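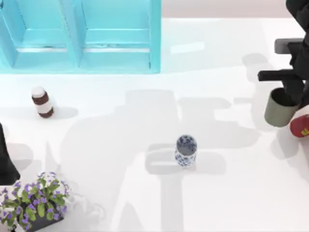 *Sim bench, two-arm tabletop task. Right arm has the green cup, vase still at center.*

**May 20, 2018**

Went through the draft handling rules from Gerkcombe again with the sim open on the other monitor. Thirteen pages now, up from nine in February, and I'm still not convinced that more pages have made anybody's setup safer. Notes below, partly for the Virnen bench people who have to vote on it and partly so I remember what I objected to.

**Rule 2, "The held object shall be clear of all others before lateral motion."**

Fine as a sentence. Clear by how much, and measured from what? The green cup is held tilted a little and there's a red thing right next to it. On the monitor you can't tell whether that's a comfortable gap or a near miss, and the shadows make it worse. I have seen two people look at one view like this and sign opposite boxes on the checklist. If the rule stays it needs a distance and it needs to say the distance comes from the geometry, which in sim we can just query. On the real bench we can't, so the rule has to say what stands in for it. The draft is silent on that.

**Rule 4, fragile objects.**

The draft has us tag objects as fragile or not fragile before the run. OK. The blue-and-white vase gets tagged. Does the brown medicine bottle? I'd say yes, the Gerkcombe table of materials says "small containers: no". The plant isn't in the table at all. I asked for a third tag (don't touch, don't pass over) back in February and got told it could be handled in comments. Comments don't stop a planner.

Also the tag only affects grip force. It does nothing about what travels over the top of the object, and that's how I'd expect to lose a vase. Someone will carry a cup across the center of the table because the straight line goes there and the straight line is legal under every rule in the document.

**Rule 5, speed caps.**

Cap is 800 mm/s with empty jaws and no number at all when loaded, only "reduced". Reduced to what? The Golestani bench reads it as half. We read it as whatever the config file says, and the config file was last edited by somebody who has left. I put 2000 in as a test value this morning to see if the checker would catch it. The checker passed it. So the rule exists on paper and the checker doesn't know about it. Logged as item 1063.

I would take one enforced number over this whole section.

**Rule 7, the idle arm.**

This is the one I actually care about. The draft says the arm not in use "shall be parked." In most of our layouts parked means pulled back toward its own side, and that side still has objects on it. In today's layout the left arm is at the table edge with its lower end just above the plant. Is that parked? It isn't the one holding anything, it's off to the side, and I can find no line in the draft that says it's wrong. But I wouldn't write a rule that allows it.

Suggested wording, to be fought over:

- Parked means a named pose, saved, same for every run.
- No object placed under the parked pose or inside a margin around it.
- If the layout can't meet that, change the layout. Don't move the pose.

The last one will annoy the people who randomize object positions. They'll say it cuts down variety. Maybe it does -- I'd like to see by how much before I believe it matters.

**Rule 9, lighting and shadows.**

Half a page on "representative lighting." The tabletop in our scene is white and slightly shiny, with a soft highlight over by the turquoise shelf and big blocky gray shadows from the arms across the middle. The draft wants shadows "kept to a minimum in evaluation scenes." Why? The real benches have them. If the detector falls over because there's a gripper shadow around the vase I want to find out in sim, at no cost. I suspect this rule got written to make some scores look better. Can't prove it. Proposed: strike it, or require that results be reported with shadows on.

**Sim pass counts as bench pass?**

Not a numbered rule, it's tucked into the appendix. A layout that clears every check in sim may skip the slow dry run on hardware. Absolutely not. The sim cup weighs what we told it to weigh. The sim jaw pads never wear down. Barnow skipped dry runs under an older version of this same clause and went back to doing them, and I'd like whoever drafted the appendix to ask them why.

I'm not against sim checks. They catch the dumb stuff, wrong frame, arm through the shelf, and they catch it fast. Use them as the first gate and keep the second one.

**To do**

- [ ] Get the checker to read the speed cap from one place (1063)
- [ ] Write up the parked pose proposal properly, half a page max
- [ ] Query cup-to-red-object distance in this layout and put the number next to Rule 2 as a worked case
- [ ] Rerun with the plant moved out from under the left arm, compare plans
- [ ] Ask Golestani where "half" came from
- [ ] Vote: no on Rules 5 and 9 and the appendix as written. Yes on 2 if it gets a distance. 4 and 7 go back for rewording.

Left the layout loaded as is under today's folder. Please don't tidy the objects until the distance query is done.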